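January 2025. Quick one tonight, tea going cold.

So I did the thing. I moved all my recipes out of the shoebox, the two binders and the falling-apart notebook and into one place. Took me most of the holidays. 274 cards, if you count the ones that just say "Diane's squash, ask Diane." (Asked Diane Penner. She doesn't remember any squash.)

Why bother? Mostly my grandmother's handwriting. It's going. The pencil ones you have to tilt under a lamp, and the Morin cards, the ones she wrote when she lived out there, have been splashed with so much broth they're see-through. Lost the back half of the plum cake already. Flour, butter, "then as before." As before what??

Typed at the dining table mostly. Sometimes on the couch with the cat on the cards. Slow going, I type with maybe four fingers.

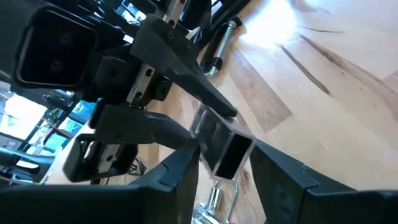
*Black parts and small round holes. No recipes in sight.*

Things I learned, no order:

Spelling is all over the place and I kept it. "Brocolli" stays. Amarachi Bassey says I should fix it for the kids and I say the kids can cope.

Oven temps are a mess. Half of hers just say "good oven." I've been guessing 375 and writing the guess in brackets so it's clear who to blame.

Don't do the desserts first. I did the desserts first. After that it's all aspic and salmon loaf and you lose the will to live.

Write down who gave it to you. I've got a whole run of cards with nothing but initials, and seven that say J.S., which has to be Josée Sandhu, only she swears she never made a jellied anything in her life. So who's J.S.? If you grew up near Rirkstead and your mother made a lime mold with shredded carrot, please write.

## The workshop pile

Also found a pile of my grandfather's notes in with hers. Not food. Sharpening angles, what size socket for the mower blade, a phone number in Hitgate with no name on it. Wasn't going to type those but then I did, becuase they were in the same box and it felt mean to leave him out. 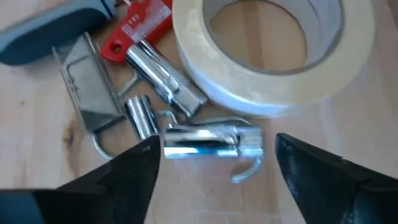 ## What's next

Printing. Ravinder got a quote from a shop in Grernley and it was more than my car is worth, so we'll do the spiral kind, two copies to start, one for me and one for my aunt. Want it done by May for her birthday.

Still need to check the pickle section. The salt looks wrong in all of them. More when I've slept.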